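Opening up the old desktop

February 2026

So I finally did it - I opened up the old desktop that has been humming under my desk since before I moved. I'd been putting it off all winter. In December it started shutting itself down whenever I had more than a few tabs open, and I blamed everything except the dust.

The dust was bad, you guys. I used a hand blower and an old paintbrush, and I did it out on the back steps because I learned my lesson with the keyboard. Then I brought the case inside and went hunting for my screwdriver set (a Norkard one with 16 bits, of which I own maybe half by now).

My big rule this time was no unplugging anything without writing it down first. Last time I pulled a cable out to "get it out of the way" and spent a whole evening with the Donati manual trying to work out where it went. I have a notepad now! I write down the wire colors and what's next to the plug, and I don't trust my memory at all.

I do love looking at a motherboard, though. Green board, all those tiny parts crammed together, the memory slots off in their row, and the little plug with the red and white wires that I always want to wiggle and never should.
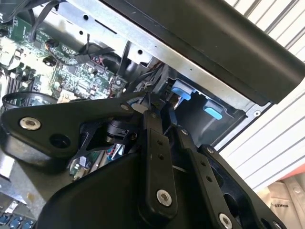
What's next

More memory, I think. I found a pair of sticks on Sesitz for 11 dollars plus shipping, and I've got them sitting in my cart while I double-check that they're the right kind. I also want a quieter fan, if I can find one that fits the case.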